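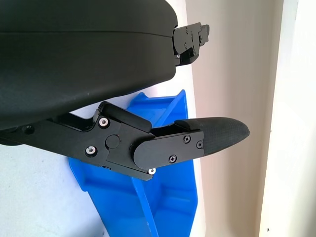

有人在群里问，急停都拍下去了，怎么还能夹着人？问完跟了三个问号，接着好几个人跟着刷问号，刷得我手机在裤兜里一直震。我那会儿正蹲在水池边上冲手，腾不出手来回，后来想回了又不知道从哪儿说起，干脆写长一点吧，反正今晚也睡不着。

先说我没事啊，真没事。左手食指指甲盖底下青了一块，按着疼，不按不疼。我妈要是看见了肯定以为我又拿门夹核桃。

我在Wallport上夜班，Wallport就是港口后头那片老库房，冷天漏风，热天漏雨，厕所在院子对面。我们那间屋子的活儿说白了就是教机器手捡东西，小盒子，捡起来，放进蓝托盘，再捡下一个。白班负责让它学，夜班负责看它学没学会。我是夜班。夜班的好处是清净，坏处是出什么事都得自己先拿主意，拿错了天亮再挨骂。

机器手是Fladen送来的，控制柜叫Ondieki，我到现在都不知道这词什么意思，柜门上就这么印着，我们就这么叫。“Ondieki又红灯了。”“Ondieki又要重启了。”叫久了跟叫一头驴似的。这头驴脾气不算坏，就是认生，换个人按启动键它都要多想两秒钟。白班的人不信，我信！我跟它待的时间比跟我对象都长（所以现在没对象了，这个不展开）。

那晚上是十一月里最冷的一晚，我带了两个暖宝宝，一个贴腰上，一个贴保温杯上。前半夜特别顺，顺得我都有点犯困。日志上一条一条都是绿的，抓取成功，放置成功，抓取成功，放置成功。我还跟白班的人发消息炫耀，说你们教得不错嘛，人家回了我一个呼噜的表情。

然后到第19轮，它停了。

不是那种一哆嗦的停，机器手平时碰着东西会哆嗦一下，报个碰撞，你点确认它就接着走。这回它是安安静静悬在那儿，手指头伸着，盒子就在指尖前头一点点，它不去够。屏幕上还写着“运行中”。我盯着它，它也不动，屋里就剩控制柜风扇在那儿呼呼地吹。你们可能没体会过那种感觉，半夜里一个东西说自己在动，可它没动，心里毛毛的。

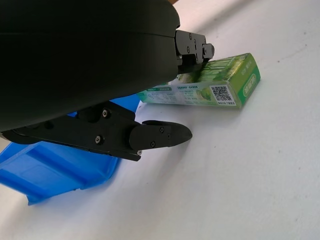
2号台，绿盒子在台上躺着。

我按规程来的，这个我要先讲清楚，因为后来写报告的时候为这个吵了半天。规程第一步，拍急停。我拍了，红蘑菇头那种，啪的一声，特别响，柜子上的灯也跟着变红了。第二步，等。墙上贴的纸写着等11秒，让抱闸抱死，我数了，还是出声数的。第三步，确认灯是红的，人才可以进围栏。灯是红的。我进去了。

进去干嘛呢，我就是想把盒子往旁边挪一挪。之前有一次它也这么愣着，白班说是盒子上的二维码反光，相机看花了眼，转个角度就好。我就想着转个角度，转完出来，复位，接着跑，天亮交班，去巷子口吃碗热汤面，加个蛋。我连加不加辣都想好了。

手刚伸过去，指头从盒子和机器手中间过，它合上了。

力气不算大。Fladen那个手是捡小件用的，夹力本来就限着，夹个纸盒都不能夹瘪。可它是凉的，又硬，而且它不该动啊！我当时脑子里就这一句，你不该动啊，灯是红的啊。我没叫，也不是我勇敢，是嗓子眼儿堵住了，叫不出来。我就站那儿，弯着腰，左手在它手里，右手撑着桌子，跟它握手似的握了一会儿。

握了多久我不知道。日志上说是5秒。我不太服气，我觉得怎么也得有一首歌那么长。

后来是它自己松的。松得还挺温柔，慢慢张开，跟放盒子的时候一模一样。我把手抽出来，退出围栏，退得太急撞翻了保温杯，枸杞撒一地。然后我做了一件规程上没写的事，我走到墙根，把总闸拉了。整间屋子全黑，风扇也停了。我就坐在黑地方，坐在枸杞上头，坐了好一会儿，才想起来要打电话。

电话那头第一句话问的是，你确定灯是红的？

我说确定。那头又问，你确定你拍到底了？我说啪的一声，特别响。那头说，响不代表到底。我那个火啊，一下子就上来了，我说要不你现在过来，你把手放进去，我来拍，咱俩看看响不响！那头不吭声了，过了一会儿说，你手怎么样，先去冲冷水。

这才像句人话嘛。

天快亮的时候Flirkwood来人了，他们管我们这片的线路，开一辆贴着猫爪贴纸的面包车。进门先让我把经过讲一遍，讲完又讲一遍，第二遍他们拿着笔一条一条对。然后把控制柜后盖卸了，头伸进去，打着手电，嘴里嘟嘟囔囔的。我端着一杯新泡的（没枸杞的）水在旁边看，手指头一跳一跳地疼。

毛病不难找，难找的话我可能还好受点。急停管着胳膊，不管着手。胳膊的电断了，抱闸抱死了，一点问题没有，红灯也是照着胳膊亮的。可是夹爪走的是另外一路电，上个月换过一回线，换的时候图省事，从旁边没进急停回路的端子上借了电。所以我拍下去，胳膊死了，手还活着。它那时候大概是缓过神来了，前头卡住的那条“合拢”命令总算送到，它就合了。后面跟着一条“张开”，它就张了。它一点错没有，人家从头到尾都在老老实实干活，是我自己把手搁人家活儿上了。

我问，那它一开始为什么发愣？Flirkwood的人说通讯掉包，队列堵了，换根网线看看。就一根网线！压在柜脚底下，皮都磨白了。我扫地的时候看见过它不知道多少次，每次都拿扫帚把它往里捅一捅，嫌它露在外头难看。

这事我没写进报告。写在这儿算是招了。

再说报告。报告改了好几稿，第一稿里写的是“操作人员肢体进入夹爪行程”，读着跟我半夜闲得慌去逗它玩似的。我不签。第二稿写“急停功能部分失效”，我问什么叫部分，我的手指头是哪部分？还是不签。最后那稿写的是，急停按下后夹爪仍可动作，现场指示灯不能反映夹爪状态，我签了，签的时候用的右手，左手揣兜里。

现在夹爪的电归进急停里头了，Flirkwood的人当着我的面试的，拍下去，胳膊不动，手也不动，往它指头中间塞了根铅笔，发合拢命令，没反应。我说再来一次。他们又来一次。我说再来一次。他们看看我，没说什么，又来了一次。墙上那张纸也换了，多了一行，进围栏前先看夹爪自己的指示灯，灯是新装的，绿豆那么大，得凑近了瞅。我跟他们提了能不能换个大的，说是报上去了。

白班的人第二天给我带了汤面，装保温桶里的，放了两个蛋，辣椒单放。吃的时候人家在旁边小声问我，那你怕不怕它啊？我嘴里有面，就摇头。

怕肯定是有点怕的。昨天夜里我回去上班，开机，它回零点，手指头张一下合一下，自检嘛，每天都这样，我看了那么多个晚上了。昨天它一合，我左手自己就缩到袖子里去了，我都没叫它缩。后来跑起来也就好了，抓取成功，放置成功，抓取成功。跑到半夜它又停了一回，我拍急停，出声数数，数完看大灯，看小灯，两个都对。然后我从门后头拿了根晾衣杆，站在围栏外面，把盒子给捅正了。

晾衣杆现在就挂在柜子旁边，谁用完麻烦挂回去，别再拿去晾袜子了。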